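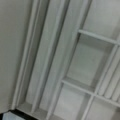 White shelving unit with open compartments, showroom at Fenasley

Visit to the Lusance open day, Fenasley
Feb 12, 2013

Lusance opened its workshop and showroom to the public for one afternoon, and I went along to look at the storage furniture. The site is at the far end of the Fenasley industrial estate, past the tyre place. Parking is free but the sign is small and I drove past it twice.

Visitors were taken round in groups of 6. Our tour started in the board store, went through cutting and edging, and finished in the packing area. It lasted 60 minutes, a good part of it spent waiting for the group in front to move on. Ear defenders were handed out at the door and had to be kept on until the packing area, so most of the questions were saved for the end.

The cutting room was cleaner than I had expected. Offcuts are sorted by length, and the longer ones go back for drawer parts. In edging we were shown a good panel and a bad one and asked to find the fault with our fingertips. I got it wrong.

After the tour we were free to walk about the showroom. The pieces there are put up without books or ornaments, which I prefer, as you can see how the compartments are divided. The white unit has a large middle compartment with shelf boards above and below it, and smaller matters like the inner edging round the back are easy to check when nothing is stored there. The finish is plain. I would want to know how it stands up to a damp hallway before buying one.

Two ranges were being talked about. Leblanc is the older one and comes in fixed sizes. Fleven is newer, and the shelf heights can be chosen when ordering, though not changed afterwards. Delivery was quoted at 3 weeks for Leblanc and longer for Fleven. Prices were on a printed sheet at the desk, which had run out by the time I got there.

According to the talk at the start, the workshop turns out 2,000 units a year, nearly all of them to order.

Tea and biscuits were in the canteen upstairs. There is no lift. The next open day has not been fixed, but they are taking names at the desk for next February.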